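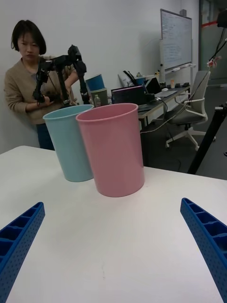
Blue gripper fingers on either side of two plastic cups, one pink and one light blue, with a second arm behind the table.

New ground rules for tabletop robot work in Clemberg

CLEMBERG — Labs and small shops that run robot arms on ordinary tables have a new set of house rules to work from. The Garkcombe guide, out this month, covers arms light enough to bolt to a desk and the people who stand next to them all day. It runs 46 pages. The last draft was 300, and drew 1,533 comments, a lot of them about the length.

The guide is voluntary. No inspections, no sticker for the door. But Stundirico, which rents bench space to robotics teams in two buildings here, says it will write the rules into its leases starting in October. Shirazi, a maker of gripper parts, has signed on too and will ship a one-page version in the box with each order.

Main points, from the copy we got this afternoon:

Standing room. Anyone inside the reach of an arm has to be able to step back without hitting a chair, a desk or a wall. Reach is measured with the arm fully stretched and the gripper on, not from the spec sheet. The default clear strip behind a standing operator is 900 millimeters. Sites that can't manage it may go narrower if the arm is speed limited, and the limit has to be set in the controller, not just agreed on out loud.

Stop button. One per person at the table. Within reach of the hand that isn't doing the work. A stop key on a laptop doesn't count.

Two arms, one table. This got the most argument. If two arms can reach the same spot, they are treated as one machine: one stop kills both. Earlier wording let each arm have it's own circuit. That's gone.

Cables. Nothing across a walkway at floor level unless it's covered. Hanging cables need to be tied off above the arm's highest point or tagged so people see them. Tripods and stands are to be kept out of the walking path, or weighted if they have to be there.

Loose items. Cups, blocks and other test objects should be light, unbreakable and empty unless the task calls for a fill. Drinks go on a separate surface from the one the arm works on. Open drinks and power supplies never share a desk — that line is in bold, the only one in the guide.

Soft fingers. Flexible printed or molded fingers are popular for cup and bottle work becuase they give a little. The guide says give is not the same as safe. Check ribs and lattice for cracks at the start of each shift, swap both fingers when one goes, write the swap down. Pinch force still has to be tested with a gauge.

Logs. Any unplanned contact between a person and a moving arm goes in the log, even if no one is hurt. Time, task, speed setting, what the person was doing. Near misses are optional. Some commenters wanted those required, and the drafting group says it will look again after the first year.

Sites also get a start-of-day checklist. Fits on one side of a sheet. Walk the floor, clear the table, press the stop, watch the arm halt, sign. Four minutes, going by the trial sites.

Not covered: mobile robots, anything on wheels, anything lifting more than a few pounds. Those stay under whatever rules a site already has. Privacy of people who end up on robot cameras gets only half a page, mostly telling sites to ask first and to post a notice at the door. A longer section is promised.

Cost is the open question. A second stop button and a relay is cheap. Moving desks to find the clear strip isn't, in rooms where every foot is rented. Stundirico says tenants will have until the end of the winter to rearrange, and that it won't charge for moving benches in that time.

Printed copies are at the Garkcombe front desk, free, one per site. Comments on the next revision open in the spring.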